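# Flovent Clip-On Tea Strainer by Feswood

Every few months another firm decides that loose-leaf tea needs saving from itself. Feswood's turn came last October with the Flovent, a strainer that clips to the rim of your cup and hangs there while the tea steeps. We were not quick to stock it. We already carry a basket strainer that does the job and a ball strainer that mostly doesn't, and our customers have bought enough clever kitchen stuff to be wary of more.

We do stock it now, in two colors, and this page is our attempt to say what it does and what we think the box oversells.

## What it is

A small mesh cup with a flat handle. The handle folds over the rim and grips it with a spring clip. When you're done steeping, you lift the strainer out, turn it over and set it down on its own lid, which catches the drips. The lid doubles as a cover while the tea is brewing. That's three jobs for one lid, if you count being easy to lose.

The mesh is stainless steel. The handle and lid are silicone over a steel core. No moving parts besides the clip, and nothing to charge, which puts it ahead of two other tea gadgets we were offered the same week.

## Does the clip hold?

Feswood says the clip fits "any cup." It doesn't. It fits most ordinary mugs, and it fits thin glass better than we thought it would. On thick handmade pottery it sits crooked, and on one double-walled travel cup it wouldn't close at all. If your favorite mug has a fat rolled lip, buy the Calimlim basket instead. It costs less and sits inside the cup on two wings, so the lip matters a lot less.

On a mug it does fit, the clip is firm. Ronaldo Dimaculangan, who does our returns, carried a full one up and down the stockroom stairs for most of a week and the strainer stayed where he put it. His complaint was about the handle, which pokes out far enough to catch a sleeve. Ours too, after we'd tried it.

## The mesh

The box makes a lot of the mesh having 697 holes. We have no idea why anyone would print that number, or why they didn't just add three more and call it 700. What you want to know is whether bits get through. With whole-leaf black or green tea, hardly any do. With rooibos you'll get a fine silt at the bottom of the cup, same as with nearly everything else we sell. Ground spices go straight through.

It rinses clean under the tap if you do it right away. Leave it overnight with wet leaves packed in and you'll be picking at the seam with a toothpick. The seam is the weak part of the design in our view — a rolled edge inside the cup that traps leaf, where the Calimlim has a smooth one.

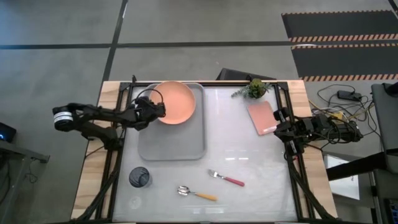 *Pink plate on a gray tray, with two robot arms at the table.*

## The "flavor flow" claim

The Flovent gets its name from a row of slots near the top, which Feswood says lets water "circulate naturally for a fuller brew." We made the same tea in the Flovent and in the Calimlim, same water, same time on the clock, and passed the cups around the shop without saying which was which. People guessed. The guesses were all over the place. If there is a difference, none of us could taste it, and we wouldn't pay extra for it.

What the slots do is keep the strainer from overflowing when you pour fast. That's useful! We wish the box just said so.

## Dishwasher and wear

Top rack is fine, according to the leaflet. We've run ours through 10 cycles and the steel looks the same. The lighter silicone has picked up a tea stain that baking soda shifted only partly. Get the darker one if that sort of thing bothers you.

We can't tell you how the spring will do after a couple of years. Neither can Feswood, whatever the leaflet says about "lifetime use." The actual guarantee, in smaller print on the back, covers one year and leaves out the clip.

## Details

- **Maker:** Feswood
- **Model:** Flovent clip-on strainer with lid
- **Holds:** enough leaf for one large mug, or a small pot if you don't mind it weak
- **Materials:** stainless steel mesh, silicone over steel handle and lid
- **Colors:** oat, dark green
- **In the box:** strainer, lid, leaflet
- **Not in the box:** the little drip stand shown on the front, sold separately as the Wescombe stand. We don't carry it. The lid does the same thing.
- **Shop orders:** cartons of 40, one color per carton

## Should you buy it?

If you drink one mug at a time, use whole leaf and hate a wet strainer on the counter, it's decent. If you already own a basket that works, keep using it.

Unused strainers can come back in the box within the usual return window. Used ones can't, except for a clip that arrives bent. We've had a few of those, so check yours before the first wash.

*Page last checked 2/26/23. Dark green is in stock, oat is on back order.*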